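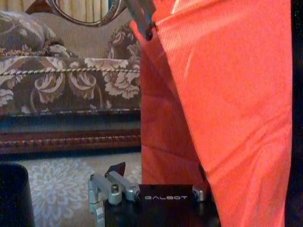

Trillby is a terms-and-conditions kit for small trades, sold by a company called Wutetti, and it costs $125 for a set of Word documents plus a questionnaire that fills in the blanks. The sales page says it replaces the first visit to a solicitor. I doubted that when I bought it and I doubt it more now. My test was a made-to-order job, the sort where a kit ought to earn its price. Take an old sofa in a brown and cream damask, big scrolling leaves and flowers, and a customer who wants it recovered in bright orange. The upholsterer orders the cloth, cuts it, and then the customer goes quiet. Who owns the cloth? Who pays for the labour so far? What happens if the orange on the roll doesn't match the orange on the sample card?

I put those facts into the questionnaire on a Friday morning and it took me 2 hours, most of it spent on questions that didn't apply. It wanted to know whether I exported goods. It wanted to know about franchisees. When I said no to both it still gave me a clause on each, in square brackets, with a note telling me to delete them if not required. I thought deleting things that weren't required was what the questionnaire was for.

The finished document is long. It has a definitions section in which "Goods" is defined twice, once to include materials supplied by the customer and once to leave them out. For a trade that works on other people's furniture that's a serious muddle. The liability clause relies on "the Goods" to say what you're responsible for if something gets damaged in the workshop, so on one reading you've accepted the risk on the customer's sofa and on the other you haven't mentioned it.

The deposit clause is the best thing in the kit. It says plainly when the deposit is due, what it covers and at what point materials are treated as ordered. I'd happily use the wording. My complaint is with the next line, which lets the business keep the whole deposit "in all circumstances". A term like that can run into trouble under unfair contract terms law, and it sits badly with the consumer guarantees, which you can't sign away just by having a customer tick a box. The guidance notes give this a single sentence and suggest you "consider local requirements". For $125 I'd like somebody to have considered them for me.

Retention of title gets a full page. The clause says the business owns the goods until paid. Fine, but once fabric has been cut, glued and stapled to a frame that belongs to somebody else, claiming you still own it is a much harder argument. The kit doesn't raise this. It also mentions registering a security interest without saying how, when, or whether it's worth the bother on a job this size. In most cases I suspect a decent deposit and holding on to the sofa until the balance is paid would do more for you, and there are rules about that too.

I emailed support with 3 questions. Two came back with links to the same help page. The third, on the double definition, got a reply from a person who agreed it was wrong and said it would be fixed in the August update. I've kept the email. Nobody offered to tell existing customers.

For comparison I tried Cozma, which is dearer at $313 and asks far fewer questions. Its terms fit on two sides of paper and an ordinary customer could read them over a cup of tea. The price includes one review by a lawyer, by email, and mine picked up that I hadn't said what happens to unclaimed furniture. It has faults. The variation clause is thin, and there's nothing useful on colour matching or dye lots. You also have to cancel the renewal yourself, and the button is well hidden.

Would I recommend Trillby? As something to read before you see a lawyer, perhaps, if you've got nothing in writing at all and want to know which headings exist. I wouldn't hand its output to a customer unread. Take the deposit clause, fix the line after it, and get somebody to look at the rest.

None of this is legal advice, and if there's real money in dispute you should pay for some.

Comments (4)

Emham Blinds
We used Trillby last year and the franchise clause is still in our terms. Just checked. Thanks, I think.

Aníbal Amaral
Bit harsh. I had nothing before this except a line on the back of the invoice, and the deposit wording alone has stopped a few arguments. Agree about the notes though, they're useless.

rosscov
Does the Cozma review cover quotes as well, or only the terms?

Reply from the author
Only the terms. I asked about quotes and was told that's a separate product.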